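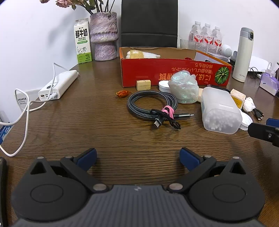
Kiliver hand gripper: setup, care and repair notes

These notes cover the hand-held grippers used to record the Kiliver tabletop set. They are kept in the same folder as the recordings because the condition of a gripper affects the data, and people who use the recordings have asked what was changed and when.

Maintained by Aurora Loureiro. Pad and joint sections by Roald Sjöberg. Last full revision: Wednesday, June 9, 2021.

What is in this folder

README – this file
service_log – one line per repair or part change, by gripper
calibration – opening width files, one per gripper per service
pad_changes – session numbers at which pads were replaced
sessions – the recordings, up to 4,000 of them once the Fostberg sessions are merged

Session numbers are never reused. If a session was thrown out after a fault, its number stays in the service log with the fault next to it.

The gripper

Two fingers, opened and closed by hand. Each finger has a navy-blue pad at the tip. There is a round black housing on either side of the body, and the joints turn on small silver pins. The camera looks out over the fingers, so both pads should be in view when the gripper is fully open. If one is missing from view, the camera mount has slipped. Stop and fix it before you record anything else.

Before a session

1. Wipe both pads with a lint-free cloth, slightly damp with water. No alcohol on the pads. It dries them out and they start to shine.
2. Open and close the fingers 11 times, slowly. Feel for a catch near the fully open position.
3. Close the fingers with nothing between them. The pads should meet flat along their whole length.
4. Start a test recording and check that the width reading returns to the same value each time the fingers close.
5. Wipe the lens last, after your hands are off the pads.

If step 4 drifts, redo the opening width file before going further. The Prurkis script asks for fully open, fully closed, and closed on the gauge block, in that order. Don't skip the gauge block, even if the first two look right.

Table items and the gripper

Most tables have a mix of everyday things on them: coiled charging cables, wrapped candy, crinkly plastic bags, cotton swabs, drink bottles, a soft toy. A few of these matter for maintenance.

Braided cable. Picking up a coil by one strand pulls the finger sideways and loads the joint pin. Check the pins after any long run of cable work.
Hook-and-loop ties. The hook side picks at the pad surface. Look for raised fibers.
Cotton and tissue. Lint gets into the joints. Use a dry soft brush and brush outward. Compressed air pushes it deeper, and we lost a housing that way in December.
Shiny or pearly plastic. Hard on the picture, harmless to the gripper. Leave the exposure alone, it is fixed for the whole set.

Keep open liquids off the table during a session. Closed bottles and cartons are fine.

Replacing pads

Change pads every 1,000 grasps, or sooner if an edge lifts. Always change both, and never mix an old pad with a new one. Peel from the tip toward the joint, clean off the old adhesive, press the new pad on by hand and clamp it overnight. Run the width calibration again in the morning and write the session number in pad_changes.

Pads from the second Godinho batch are slightly thicker than the first. They work, but the old width files are wrong for them. Américo Barreto marked the bags from that batch on the back.

Joint pins

A loose pin shows up as a click when the fingers change direction. Take the load off the finger, push the pin back with the plastic drift and refit the clip. If the click comes back within the same session, replace the pin. Don't glue it. Simão Bastos has the spare pins, and he wants the old ones back so he can look at the wear.

Known problems

Gripper 3 reads slightly wide when it is cold. Let it sit in the room for a while before calibrating. The cause has not been found.

Some early sessions were recorded with the left pad a little low on the finger. They were kept, and they are tagged pad_low in the service log. Filter them out if you are measuring contact position.

The width reading can freeze if the cable is bumped – the video carries on as normal, so it is easy to miss. Dwayne Whitfield's check script flags any stretch where the fingers move in the picture and the number doesn't. Run it before uploading.

Reporting a fault

Add a line to service_log with the gripper number, the session number and what you noticed, then put the gripper on the repair shelf with a tag on it. Please don't adjust the housing screws yourself. The torque values are on the sheet inside the cabinet door, and the driver is kept with the sheet.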